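Notebook, two-arm cell, Tuesday, started 9.40

Carrying on with the sweets-and-basket set. Teemu is on the leader arms this morning, I'm on prompts and the log. Batch name is Kobori (Usman picks the names, don't ask me, the last one was Badness and it was our best batch so far).

Target for the set is 983 episodes. We had 143 good ones by close of play last time, after throwing out the ones where the gripper timestamps had slipped. Effie found the slip and fixed it, so everything from today on should be clean. Very happy about that!

Prompts today:
"put the sweets in the basket"
"put the orange bag in the basket"
"take the bags out and lay them on the table"
Bowls and plates stay in as things to leave alone. Moataz wants them on the table in every episode, moved a bit between resets, so the policy can't learn that everything on the marble goes in the basket. 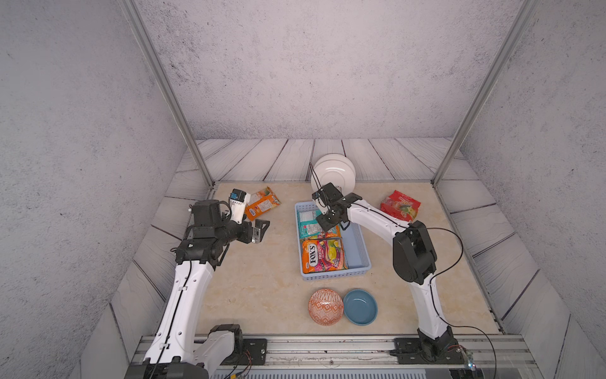 Kobori, morning block. Left gripper open beside an orange bag, two packets in the basket.

What I love about bags is how badly behaved they are. A block is a block. A bag of sweets slumps, slides, folds under the fingers and comes up by a corner, and every single grasp is a bit different. Teemu has got really good at coming in low with the fingers open and letting the bag bunch up before he closes. I tried it for ten minutes and got about half the picks he did, but we kept my clumsy ones as well (tagged "recovery"), and Evelien says those are worth more to her than the tidy ones. She trained on the earlier batch with and without them and the version with them goes back for a second try far more often.

Left and right balance: too many right-arm picks in the first block. Drallis, the little script that deals out the start layouts, was putting most of the bags on the right. Changed the seed and gave it a minimum for each side. Want 72 left-arm picks in before we stop for the day.

Other bits from the morning
- wrist view on the left is better since Effie altered the exposure, print on the bags no longer washes out
- right cable loop: watch it at full reach, give it slack before homing
- reset time is down to nearly nothing when two of us do it, one clears and one reads the next layout out loud

After lunch, the crowded layouts.

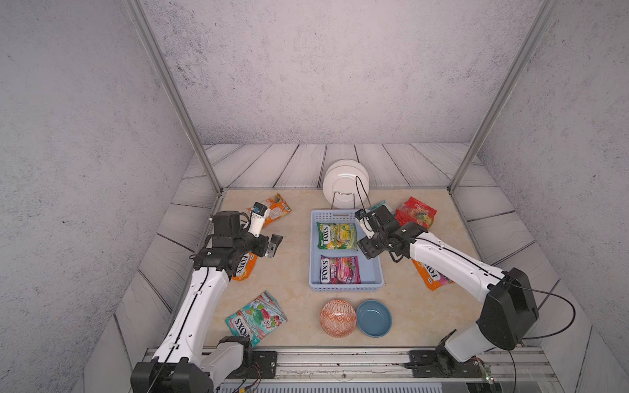
Reading time: 3 min

More bags on the table for this block, with two FOX'S bags in the basket and others either side of it. Both arms have something to go for, and the bags sit close under the forearms, so the person driving has to think about the elbow as well as the fingers. Slower, but such good data. Usman drove the first run of these and was grinning the whole way through.

Question for Moataz: when the prompt says "the orange bag" and there's more than one on the table, do we count either as a success? I've been writing down which one the driver chose and leaving the success flag blank. Easy to fill in later.

Also tried naming the arm in the prompt ("use your left hand to..."). Did it for a handful only. Evelien would like 200 of these by the end of March, and I think that's doable if we mix them in with the crowded layouts.

Uploads go to Amurari overnight as usual. Check the log before wiping the local disk, please, all of you, me included.

To do
- Effie: left/right counts out of Drallis into the daily sheet
- Teemu: ten more with the teal bag, it's under-represented
- me: replay the recovery clips with Evelien and agree where each one starts

Stopped at 17.15. Arms homed, power off at the wall.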